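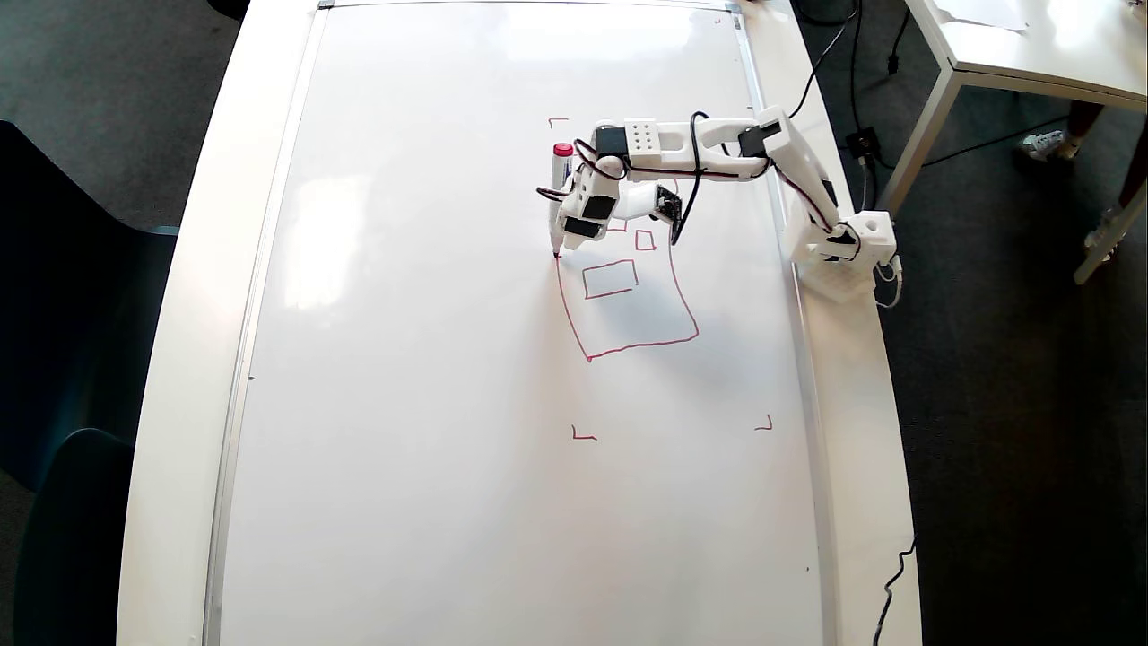 Tumilora Framed Whiteboard: Six Weeks of Daily Use

I bought the Tumilora in August to replace a melamine board that had gone gray and would not come clean. I run a small bookkeeping class and write on a board most of the day, usually with it lying flat so people on both sides can work on it. It cost 22 dollars more than the Gadier of the same size.

Writing surface

Markers glide on it without squeaking. I used black, blue and red from two different makers. Black and blue wiped off with a dry felt after a full weekend. Red was slower. After three days it left a pink shadow that needed a damp cloth, and once a little spray cleaner. My old board would have kept that shadow for good.

The coating is glossy, and glossy boards glare. Under ceiling lights you will get a pale patch somewhere, and you end up shifting your chair. If you film your lessons or sit facing a window, look at a matte board first.

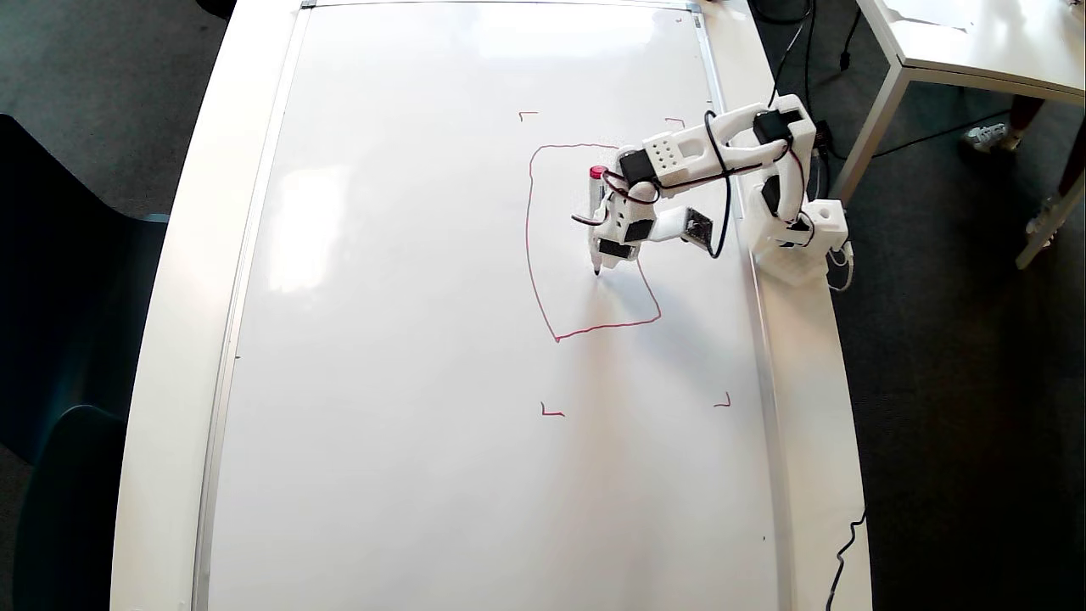
TRELLORIS, 20th September

Frame and corners

The frame is aluminum and thin, so your wrist doesn't catch on it when you write near the edge. The plastic corner caps are the weak part. One arrived loose. I emailed the shop, Nikolaidis, and Efthymia Karamanlidis in their parts department mailed me a set of four at no charge. They took 14 days to arrive – slow, but they fit.

Indira Poojary, who teaches the evening group, hung hers on a wall. She says the supplied screws are too short for plaster and bought her own. Mine has never been on a wall, so I can't speak to how straight it hangs.

Cleaning

Dry felt every day, damp cloth on Fridays. Skip paper towels. They leave lint along the inside of the frame, and it takes a toothpick to get it out. The leaflet claims 3000 wipes before the surface dulls. I am nowhere near that and see no change so far.

Would I buy it again?

Yes, for a table. For a wall I would probably save the money and get the Gadier, which has better hardware in the box. Order number for the spare corner caps is 1286.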